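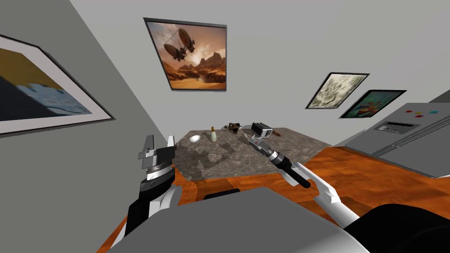

2 min read

Kondcombe Dialogue Kit, second edition
Updated 2020-06-10

Plenty of boxes promise to bring divided communities together. Most hold a poster and a stack of cards asking people how they feel. We stock the Kondcombe kit with some doubts, and you should read them before you order.

The kit was put together by Junetti for mixed towns and villages where two languages are spoken and two histories are taught. You get 50 story cards in Arabic and Hebrew, a guide for the person running the table, and outlines for six evening meetings. English is on the back of every card. The Söderlund edition adds a sound recorder and costs more. We don't think the recorder earns its price, and a phone does the same job.

Item 322: standard kit
Item 325: Söderlund edition

Junetti says groups "build lasting trust" by the last meeting. We asked what that was based on and got a leaflet. The land and housing cards are good and blunt. The holiday cards are soft, and the one on shared meals could have been left out. The Arabic was weak in the first edition. Kikow redid it in April and it now reads like something a person would say.
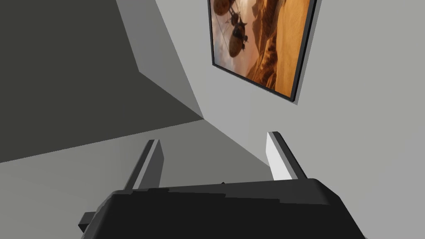 Gripper, close up.

The guide assumes both sides turn up in equal numbers. If yours don't, plan on rewriting the first two meetings yourself.

Unopened kits can be returned. Replacement cards are sold only as a full set.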